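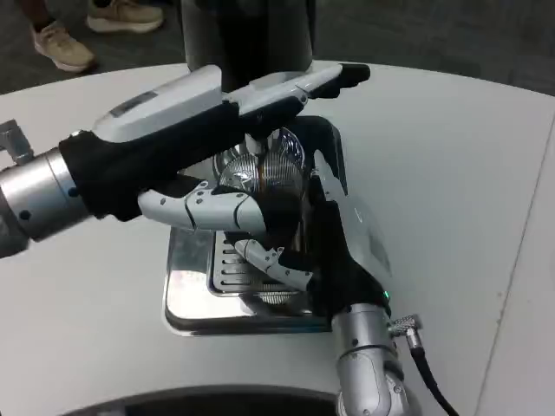

OK, coffee corner thread, as promised to the three people who asked. Grab a cup, this rambles.

First thing: the steel tray. I bought it for drips and now it's where everything happens. Glass goes on it, little metal parts go on it, spoon goes on it, and when I'm done the whole thing goes to the sink. The white table has never looked better!

Second: take your metal bits apart for real when you wash them. I used to give mine a quick rinse and call it a day, and those fine ridges were holding on to weeks of old coffee. Warm water, a drop of dish soap, soft brush, dry towel. Five minutes, tops.

(Silviu Pascu told me this back in August and I ignored him. Hi Silviu.)

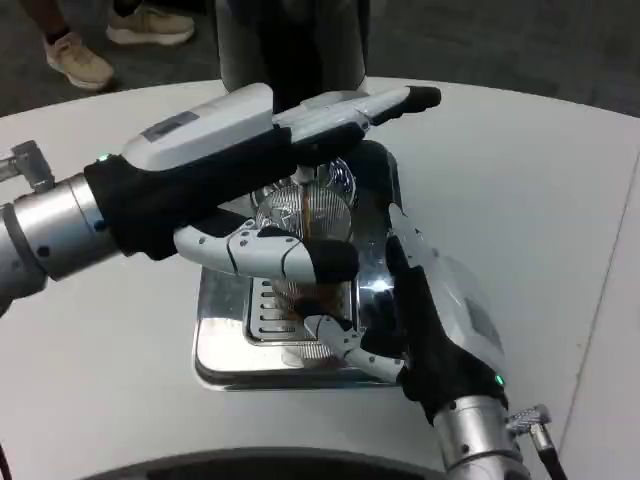
Corner Cup Notes, No. 10

Yes, I number these now. Sofia Caldeira said if I'm going to post this much about coffee I should at least keep it in order, so blame her.

Anyway, glass! I'm fully a clear glass person. You can tell right away if there's a film on the inside, and there usually is if you skip a day (I skip days). Fill it with hot water and a spoonful of baking soda, leave it alone for 10 minutes, rinse twice.

Two hands on the glass when you move it, please. One up near the top, one down low. I've lost two to the one-handed grab and I'm still mad about the second one.

Somebody asked what beans. Koredero, the 335 gram bag, medium roast. I tried the Dredora dark everyone was raving about and it just tasted like toast to me. Sorry!!

And somebody else asked about water. I do 50 grams of it first, wait for the bubbles to settle down, then pour the rest nice and slow. If you dump it all in at once you get a sad cup, ask me how I know.

Next one is grinders, if I can get the lid off mine. It's been stuck since Tuesday.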